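The Man Who Reads the Rinse Water

Jalen Van Dusen has tested produce for pesticide residue for the county lab in Pamstead long enough to dislike strawberries. "I eat them," he says. "I just don't look them in the eye."

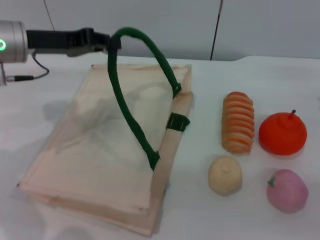

3 min read

Last season his lab ran 1,082 samples, most of them leafy greens and berries bought off ordinary store shelves. Of those, 181 came back with traces of Celamden, a fungicide that growers spray before long rains. All but four were under the legal limit. Van Dusen would like that last part printed in large type, and expects it won't be.

"People call and ask if the spinach is safe," he says. "I tell them the number. Then they ask if I'd feed it to my kids. My kids won't eat spinach, so that's no help to anyone."
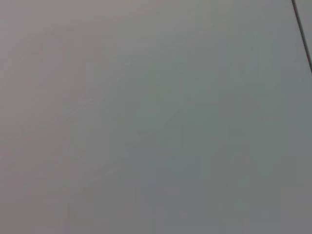 The four over the limit all came from one wholesaler, Mercado, which pulled the lots in August and sent him a polite letter and a fruit basket. He returned the basket. "I did test the pears first," he admits.

Would he change anything? He'd like results posted within a week, where shoppers can find them. At present they go into a binder.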